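Jenberg Furnished Lets: Linen and Bedroom Standards
Interim progress report, second stage
Prepared by Shalini Bhatt for Ashok Sachdeva, Carretero Fund
September 2020

1. Purpose of this report

The grant covers the replacement of bed linen across the Jenberg flats and the writing of a single method for making up and stripping a bedroom. This report covers the second stage, in which the draft method was tried out on furnished rooms and the first linen order was placed and checked. The costing stage is reported separately by Senthil Shetty.

2. Work done since the last report

The draft method now has 29 steps. The previous version had 55, many of which repeated the same instruction for different sizes of bed. Iddrisu Quaye rewrote the sheet section so that single and double beds follow one order of work, with the differences given in a table at the back.

Pillows are now dealt with first when a bed is stripped. The old sheet left them until after the top cover, and they were being put on the floor or on top of clean linen. The revised wording asks for each pillow to be gripped at one end, lifted clear of the bed and set down on a chair or bench before anything else is moved.
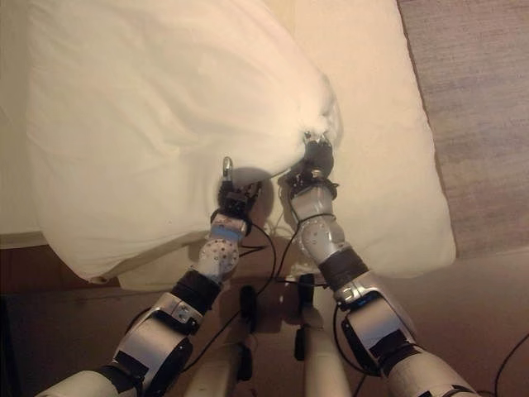
The same section sets out when a pillow should be withdrawn. The test is a simple one: fold in half, release, and look at whether it opens again within a few seconds. A pillow that stays folded goes into the withdrawn pile and is entered on the room card. Stained pillows are withdrawn whatever the result. Sunita Yadav has asked for the room card to carry a separate line for protectors, and this has been added.

3. Linen order

The first order was for 700 pieces, all plain white. White was kept for all flats so that stock can be moved between buildings without sorting by colour. Delivery was made in August to the Ganen store and checked against the note by size and type. Two cartons of pillowcases were the wrong size and were exchanged by the supplier, Jeturen, at no charge.

Each sheet is opened out fully before it goes on the shelf. Faults in the hem are hard to find in a folded sheet, and several were missed in the first stage for that reason. The checker works along the lower hem, then the two sides, and marks any pulled thread with a loop of cotton. Sheets with hem faults are put aside for repair and are not counted as stock until they come back.

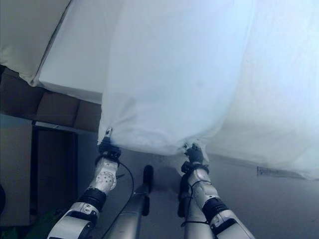
Large white sheet held up, lower hem gathered.

Shrinkage remains the main open question. The sheets were measured on arrival and a marked set will be measured again after repeated washing at the temperature the laundry normally uses. The fitted sheets have the least allowance. If they lose more than the supplier's stated figure, the next order will need to be for the deeper size, at a higher unit price. A decision on this is needed before the third stage order is placed.

4. Handling of fabric in furnished rooms

The rooms used for the trial were left furnished, with cushions and screens in their normal places. Working space beside the bed is limited in the smaller flats. The method therefore states where linen may be opened out and where it may not, and asks for used pieces to be rolled inwards from the edges so that the outer face stays clean.
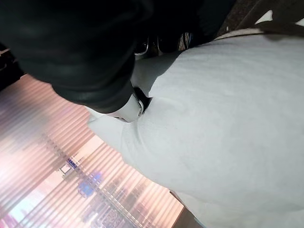

Matters outstanding

4.1 Storage in the flats. Spare linen is at present kept in different places in different flats. A single position has been proposed, on the upper shelf of the bedroom cupboard. Flats with no cupboard will need another arrangement, and a list of these is being drawn up.

4.2 Soft furnishings. Cushions were not part of the original scope. They come up in every room, however, and the method has to say where they go while the bed is being done. A short paragraph has been drafted that asks for them to be kept together, away from used linen, and put back last. Cushion covers will not be replaced under this grant.
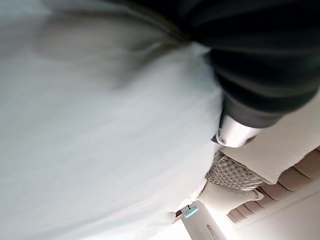 White fabric in the room, with a cream cushion beyond.

4.3 Training. Iddrisu Quaye will take the cleaning teams through the new method building by building. The printed version is with the designer and will be laminated for the linen cupboards.

5. Request to the Fund

We ask for agreement to move the unspent part of the carriage budget to repairs, where hem work has cost more than planned. The total for the stage does not change. The revised budget table and the supplier's exchange note are attached as annexes A and B.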